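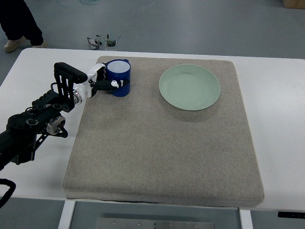
Blue mug and green plate, back row of the felt pad.

I replaced the cloth on the white table with a thick felt pad in March, mainly for noise. A mug set down on the bare top could be heard in the next room. On felt it makes a dull thud, and plates no longer slide when the table is bumped.

The pad came from Weltness. The listing gives the weight as 1,389 g. My kitchen scale reads 1,647 g, and I have not worked out where the difference comes from. 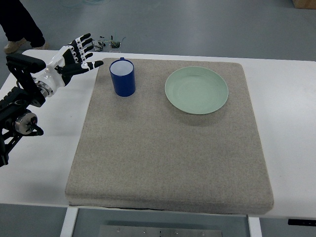 Mug left, plate right, front of the pad clear.

Ilona Oláh asked why I don't center everything. I tried that first. With the plate in the middle there is no room to put down a book or a bowl, so the plate now lives at the back right and only the mug moves.

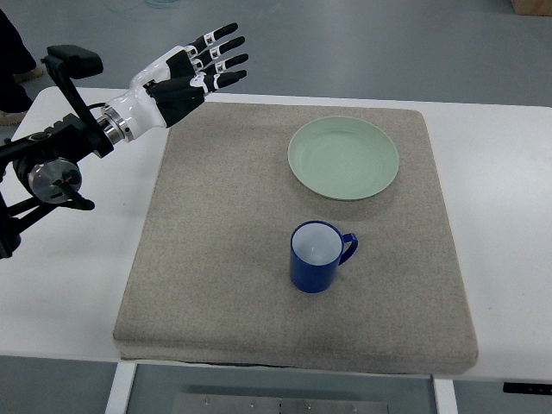 The mug's second position is closer to the middle, handle to the right. From a chair at the front it is an easier reach, and I knock it less often. It holds about 300 ml if I stop short of the rim.

Cleaning is the weak point. Crumbs stay in the felt, and a lint roller needs 2 passes.

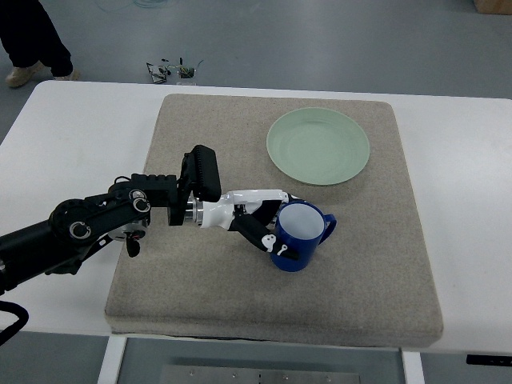
Coffee is worse. Blot, cold water, blot again, then leave it flat overnight. Chelsea Gosling uses wool soap on hers at Dondside. I will try that on Saturday, on a corner first.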